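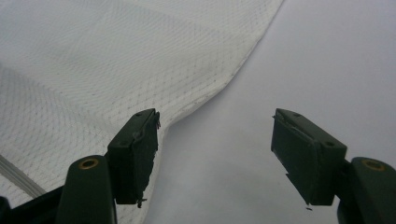 List home | Threads | By date | By author | Search

Re: Pemari accounts
From: Gwilym Mathias
Wed 16 January

Shadi Nasrallah wrote:

> Has anyone read the administrators' report on Pemari yet? I put
> money in during the second round and I can't follow what happened
> to the Ilton contract. The update sent to shareholders in July
> said it was signed. The report says there was never a contract at
> all. Am I reading the wrong section?

You are reading the right section. The July update said "agreement signed with Ilton". What had been signed was a letter saying Ilton would look at the blood pressure sensor if it passed their own tests. It committed them to nothing and no money changed hands.

The part to read slowly is the appendix on the trial. Pemari told investors the sensor had been tried on 2000 patients. The administrators found records for 70. The larger number was a target in an early business plan, and at some point it was moved into the slides as if it had been done. Caradog Eynon was finance director then and says in his statement that he asked for the trial data on two occasions and was given a summary with no names or dates on it. He left the month after.

I was also in the second round, for a small amount. I took the Etby investment as a sign that somebody had checked. Etby's own letter to its members now says they relied on Gwilliam having done the technical review, and Gwilliam say they only looked at the patents.

On getting anything back, ordinary shareholders come last and the report expects nothing to be left. If you claimed tax relief on the shares you may be able to set the loss against income, so keep the certificate and the administrators' letter. Claims from creditors go to the address on page 19. Shareholders do not need to fill that form in.

Omolara Mohammed asked off list whether there will be a meeting. There will be one by video but I don't have the link yet. I will post it when it comes.

Gwilym

Previous in thread | Next in thread | Reply

Comments (3)

Seren Edwards
Page 19 in the printed copy is the fee table. The address is on the page after.

Shadi Nasrallah
Thanks Gwilym. I have found the certificate but not the letter. Did yours come by post or email?

Gwilym Mathias
Post, second class. Ring them if it hasn't come by Friday.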